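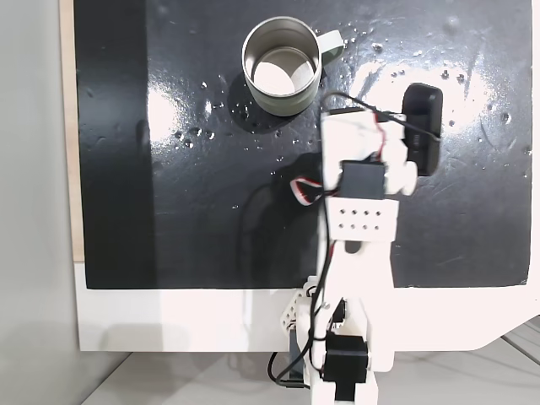

Yasaman Abbasi
Lab instructor, Tramatstead robotics club

Student arm projects are usually graded on a clean pick. The block goes on a matte mat, the arm closes on it, and the team gets its points. I think this teaches the wrong lesson, and I would like our club to stop doing it.

The arms our members build are simple. The links are printed in white plastic, the joints are hobby servos, and a small camera sits beside the gripper. A mug is a fair object for such an arm. It has a handle, which gives the gripper a second option, and a steel inside that reflects whatever is above it. Put the mug on a glossy black board with water droplets on it and the task changes. The glare is brighter than anything else on the board. Each droplet has its own highlight. The arm throws a shadow that moves when the arm moves. A threshold tuned on the matte mat has little chance here, and students should meet that fact before the August showcase.

Tarun Joshi, who runs the Valoneck meet, disagrees. His position is that beginners need a controlled setup, and that reflections bury the mechanical errors he wants them to find. He has a point about order. A team that has not measured the play in its wrist joint learns little from a bad image. I would keep the matte mat for the first 2 sessions and drop it after that.

My larger objection is to the way results are reported. Last season one team recorded 2000 attempts, all with the same lamp and the same mat. Another recorded 767 and changed the surface, the lamp position and the mug angle between batches. The first team scored higher under our rules. I would hire from the second.

The rule change I propose is small. Half of the scored attempts should use a surface the team has not tuned for, picked by the judge. Teams should submit their failed attempts with the cause written next to each one: detection, reach, grip or cable. Cable faults deserve their own column. Loose servo leads snag more often than students admit, and a snag on the way up looks a lot like a weak grip in the log.

Refugio Ayala has asked who will supply the surfaces. A black board and a spray bottle will do for the first round.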